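Search this site Go

Filed under: Evening classes > Handouts > Looking after what you own

Week 4 notes: Keep it, mend it or let it go?

Hello again all. A few of you asked me to write up what I was waving my arms about last time, so these are my notes, tidied a bit. Bring them along next week because we'll be using the sums on the back page (well, the last bit of this one, I ran out of paper).

We started with my toaster. I paid 19 pounds for it, it stopped popping up, and the repair shop in Skusenside wanted 15 just to open it. Most of you said bin it straight away! And then Genivaldo asked what I'd have said if it had been my gran's toaster, and we lost ten happy minutes to that. He had a point though. There are two questions muddled together in every repair and I want you to get used to pulling them apart. One is what the thing would cost to replace. The other is what it's worth to you, and that second number can be much bigger or much smaller than the first.

A word on "replacement cost", as some of you wrote down the wrong thing. It is what you'd pay today for something that does the same job about as well. What you paid back when you bought it doesn't come into it. That money has gone. I know it hurts (I still think about my old bicycle), but it's gone whether you mend the thing or not, and the name for letting it boss you about is the sunk cost trap. We'll do a whole evening on that in November, if the hall still has us down for the autumn.

Now, the part where I got carried away about computers.
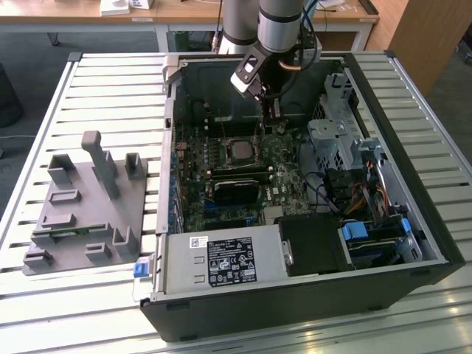
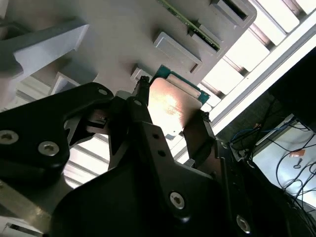
March 2020
By Gerrit Xaba, course tutor

A desktop computer is my favourite case for this class, as it's really a box of separate things that age at different speeds. The case itself can go on for donkey's years. So when somebody says "my computer's had it", what they often mean is that one part has had it, or that it feels slow next to a newer one. Same with a kitchen, same with a pair of good boots: ask which part, and then ask what that part costs.

We did the worked example from Humphreys, the made-to-measure curtain people, and I promised to write it out properly. Their sewing machine needs a new motor. The motor is 103 pounds fitted. A replacement machine of the same sort is 293. So the mend saves them 190 today, and on the face of it that's that. But how long will the mended one last? If the motor buys two more years and a new machine would run for eight, then it's 51.50 a year against a bit over 36 and a half. Suddenly the new one looks cheaper! Cost per year of use, that's the sum I want you doing in your sleep.

Two grumbles with my own sum, before you write in. It pretends you know how long things last, and you don't, so try it with a gloomy guess and a cheerful guess and see if the answer flips. It also leaves out having to find 293 pounds all at once, and plenty of perfectly sensible people mend things for that reason alone.

For next week:

Pick one thing at home that's broken or on its way out. Get a price for mending it and a price for replacing it. Work out cost per year for both, gloomy and cheerful. The Himow booklet has a table of typical lifetimes if you're stuck, but I'd trust your own memory over it for anything with a plug.

If you'd like to read ahead, it's the Wudix chapter on hire and lease, where you never own the thing in the first place. Skip the graph, it's printed upside down in my copy and probably in yours.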